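Home | Test Notes | Grippers | Arms | Controllers | Contact

Gripper comparison FAQ: handling processors
October – Annelies Haslinger

Which grippers are being compared?
The Clallberg parallel unit and the Plendthorpe linkage unit. Both run on the same arm with the Valdebenito controller, firmware unchanged between runs.

Why a processor?
It is thin, rigid and square-cornered, and it must be held by its edges. A grip error that goes unnoticed on a larger part shows up at once.

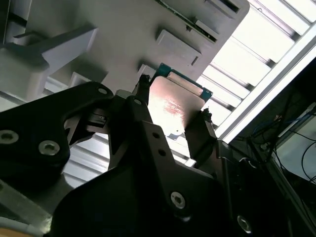 Grip force is set per gripper, not per part. We start at the lowest setting that survives a wrist rotation and go up one step. Full force has never been needed for this part and is locked out in software.

How many trials does each gripper get?
Each block is 11 picks, and a block is discarded if the fingertips are changed partway through. The log stands at 691 picks and closes at 2000.

Can I use my own fingertips?
Yes, if they fit the stock mounting holes. Narrow tips give better clearance near the socket. Wide pads hold the angle better but tend to hit the load plate.

What counts as a failed placement?
Any contact with the socket pins, a drop, or a tilt the operator can't correct in 4 moves. Stopping early is logged separately – it is not a failure.

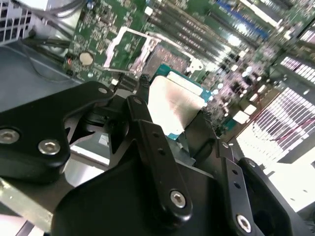

Approach angle matters more than speed. Coming in flat puts the finger linkages too close to the board, so the default path tilts the part first and levels it over the socket. The path file is the same for both grippers apart from the tool offset.

Do I need a wrist camera?
For this task, yes. An overhead camera loses the socket once the gripper body is over it. Recalibrate after any finger change.

Where are the raw logs?
In the Drirnitside folder, sorted by block. Thursday's blocks used the old tool offset and should be left out of any comparison.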